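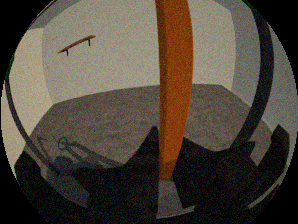 Speaker notes, Saturday, August 22, 2026
Talk: A wrist camera on a shoestring (Clunen shared workshop, back room)

Hi everybody, thanks for coming in on a weekend. I'm going to talk for 30 minutes and then we can go poke at the arm, which I know is what most of you came for.

Quick bit about me. I'm not an engineer, I fix sewing machines for a living, and I started building this arm in February when the bench next to mine opened up. I call it Talen. Hanne Brynjólfsdóttir did all the welding on the base, so if you like the base, tell her!

(Drink some water. Slow down.)

OK, why a simulator. I broke things. I broke the first set of fingers by driving them straight into the bench, and then I printed them again and did the same thing the next evening. Hanne suggested, pretty gently, that I try moving the arm on a screen first. So now I have a plain little virtual room with a shelf on the wall and a tall orange post to practice on, and I can hit the post all night and it costs me nothing.

Fisheye part. The simulated camera sits at the wrist and sees really wide, so straight walls come out bowed. I left the grain turned up on purpose, because my real camera is cheap and noisy and I didn't want code that only worked on pretty pictures. My first version had perfectly clean images and it fell apart the minute I plugged in the real thing.

Ask the room: who here has used a fisheye lens for anything? (Wait for hands. Really wait this time.)

The gripper blocks a lot of the view. I fought this for weeks! I kept moving the camera back to see more floor and ended up seeing more gripper. What worked better was masking those dark parts out, so the code doesn't go chasing its own fingers. Do the mask by hand the first time, it's boring but you learn where everything sits.

Numbers, for the people who like numbers. I ran 100 practice reaches and looked at every one, then let it do 1000 overnight, and then 2000 over a long weekend. The 100 I watched taught me the most. I found a sign error in the wrist rotation that way.

Parts: the motors are secondhand, the controller board is from Grinthorpe, and the wiring is mine, so please don't look at it too hard.

(If running long, skip the Vasconcelos bracket story. If not, tell it, people like it.)

Questions, then everybody over to the bench. Safety glasses are in the blue bin, and keep your sleeves rolled up near the elbow joint.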